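Anness Wall Panel, Textured Brown

Item 363 – sold singly or in packs of 6

Some walls are born interesting. The rest have to be covered with something, and we sell the something. The Anness is our plainest textured panel, and for reasons our sales team can't explain it outsells everything with a pattern on it.

It's 98 inches tall, so in an ordinary room you will be trimming it. Use a fine-toothed saw, cut from the back, and measure again after you've argued about the first measurement. Panels go up with adhesive or screws. Adhesive looks cleaner – screws are kinder to whoever owns the place after you.
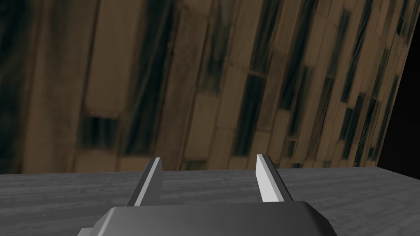 Brown textured wall with a flat gray tabletop.

The color is brown. We had a meeting in January about calling it something else and Marisa Colombo, who runs the warehouse, pointed out that people would only phone to ask if it was brown.

Dust it with a dry brush. A damp cloth is fine for fingerprints, but skip the spray cleaners, which settle in the texture and stay there. Not for showers, saunas or the wall behind a deep fryer.

Samples are free, one per household. Shade varies a little between batches, so order the whole wall in one go and keep a spare.

Goes with: Jetico edge trim, Jukine panel adhesive
Returns: unopened packs only, trimmed panels never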